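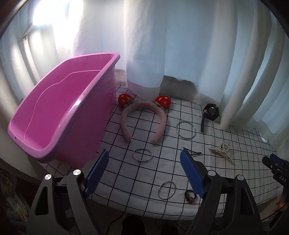 The Porden Light: The Night Crew's Account of the Preltine Ferry Fire

by Châu Ung

Hardcover, 663 pages, Hotby Books
In stock

About the book

We've been telling people about this one since February, when the proofs arrived and went home in somebody's bag and then in somebody else's, and came back with coffee on the cover and the corners turned down all the way through. If you have come into the shop lately and asked for something true that reads like a thriller, there's a fair chance you have already had an earful, so forgive us if some of this sounds familiar!

Châu Ung spent years as a reporter covering ports and shipping, and she was on the early shift when the first calls came in from the Preltine, a car ferry carrying 900 passengers that caught fire a little after two in the morning within sight of the Porden lighthouse. She wrote the story for her paper then, the way everybody did, with the official timeline and the statements from the company. Years later one of the engine room crew wrote her a letter saying that the timeline was wrong, and that he and the others who were down there would like to go through it with her, hour by hour, if she had the patience for it.

She did have the patience, and so will you. The book follows the night crew through the dark and the smoke and the long wait for the rescue boats, and it lets them speak in their own words for pages at a time (the second engineer, Brouwer, is somebody you will want to have dinner with). There is an inquiry in the last part, and some very angry people in it, but Ung is fair to the company men too, and she prints their replies at full length even when they don't do themselves any favors.

A word about the length, as people do pick it up and make a face. It is split into 33 chapters, most of them short, and the type is a good comfortable size. One of our regulars read it in a weekend and then bought another copy for her brother in the Coast Guard. The middle section on ship's wiring is slow going, we'll admit that, though it pays you back later on.

What's in this edition

Hardcover with a sewn binding and a ribbon marker
Deck plans printed inside both covers, which you will flip back to constantly
A new afterword by the author
A list of the crew and their duties that night
Notes and a full index

Also available

The audiobook comes on 2 MP3 discs and is read by the author, who has a lovely low unhurried voice. The large print edition is a special order and takes about three weeks to reach us. The paperback isn't scheduled yet, and we'll put it up on this page as soon as Hotby gives us a month.

Ordering and signed copies

Add the book to your basket in the usual way. If you'd like one of the signed bookplates, write "bookplate" in the order notes and we'll tuck it inside the front cover loose, so you can stick it in yourself or leave it as it is. Gift wrap is plain brown paper and string. Reading groups ordering six or more should email us first, please, as we can do a better price than the one the website knows about.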